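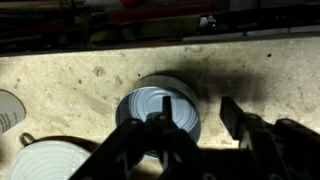
Home | Essays | Standards | Letters | Contact

Concrete is specified in this country almost entirely by strength, and strength is the property least likely to trouble the person who ends up owning the slab. A residential floor ordered at 25 or 32 megapascals will carry a car, a bench and a chest freezer for decades without complaint. What fails first is the top few millimetres. Small dark pits, pores, a chipped patch, uneven colour across a beige-grey face: these are surface matters, and the strength figure on the delivery docket says very little about any of them.

I have been inspecting small slabs and footpaths around Gidville for 12 years, and my view is that we should stop treating the finish as a matter of taste. It should be a line item with a test attached, the same as slump.

Consider how a pore gets there. Air is carried into the mix in the truck and during placement. Vibration brings most of it up. If the surface is closed with a steel trowel while bleed water is still rising, water and air collect under a thin dense skin. That skin later wears through or flakes. The remedy is to wait, and waiting is the one thing a fixed-price pour discourages. A crew of four on a hot August afternoon up north will start finishing when the next job requires it, whatever the sheen on the slab is doing.

Curing is worse. Most contracts I see contain the words "cure in accordance with good practice" and nothing else. On one job in the Semaan estate the curing compound was priced, invoiced and still in its drum when I visited. The cylinders passed. The owner was told, correctly, that the concrete met the specification. Her garage floor was dusting underfoot within the year, and she had no claim, as dusting was not mentioned anywhere in the documents she signed.

Debashish Wijesinghe, who has run pours far larger than any I deal with, disagrees with me on this. His position is that surface requirements invite disputes over colour and blemishes which have no effect on service, and that the cost of those disputes lands on the customer. He is right about colour. Tone varies with the formwork, the weather, the trowel and the hour, and no sensible clause should promise otherwise. But abrasion can be measured, and so can the curing period. A clause limited to those two would leave the arguments about blotches where they belong.

The price objection is weaker than it sounds. For an ordinary double garage, proper curing and a return visit to check the surface came to 30 dollars more in materials and part of a day in labour on the last job I costed. Grinding and sealing the same floor later was quoted at 2000 dollars. Hussam Farah put similar numbers to the Skolov shire engineers when they revised their footpath schedule, and they adopted a minimum curing period of seven days. It is a modest change. It also means an inspector can now ask for a date and expect an answer.

I would go one step further and have the date written on the docket, with the method beside it and a signature under both. Until residential contracts ask for that, owners should write it in themselves before the truck is booked.

Related items
Reading a delivery docket
Why control joints end up in the wrong place
Sealers: film-forming and penetrating
Slump on site - what the cone measures
Letters: Exposed aggregate and bare feet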